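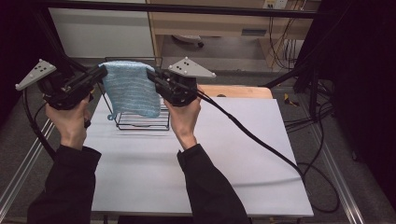

4. Hanging and folding hand towels on the tabletop rack

Now for the fun bit! Your Hekberg rack is standing up, the feet are level, and it's time to put a towel on it. A small towel hung properly dries flat, keeps its shape and looks lovely by the basin, so take a minute over these steps the first few times.

4.1 Hanging a towel

1. Stand the rack on a flat, clear surface with the low grid towards you and the tall upright at the back.

2. Find the loop or tag on your towel and turn the towel so that it ends up at a bottom corner. (Left or right is up to you, but pick one and stick to it if you're hanging a whole set.)

3. Hold the towel by its two top corners and lift it over the top bar.

4. Let a short length drop behind the bar and the rest fall down the front. Striped towels are brilliant for this, as you can line the stripes up with the bar and see at once if you've gone crooked.

5. Take hold of each side edge in turn and pull gently outwards until the front hangs as a neat rectangle.

Note: The hem should clear the grid. If it bunches up on the rods, pass a little more cloth over the back.

Caution: Don't tug downwards on a hanging towel. The rack is light and will tip forward.

4.2 Taking it down and folding

1. Lift the towel straight up off the bar with both hands.

2. Lay it flat, smooth it from the middle outwards, then fold it in half lengthways and in half again.

3. Fold in the ends so that the loop is tucked inside.

Tip: Asuka Kobori, who tested the rack for us, rolls hers instead and stands the rolls on the grid. We tried it and it's a great use of the space!

4.3 Looking after the rods

Wipe the rods with a soft damp cloth and dry them straight away. Never use scouring pads or bleach. If the upright starts to wobble, go back to step 7 of the assembly section and tighten both fixings by hand. Spare fixings are listed under part number 817.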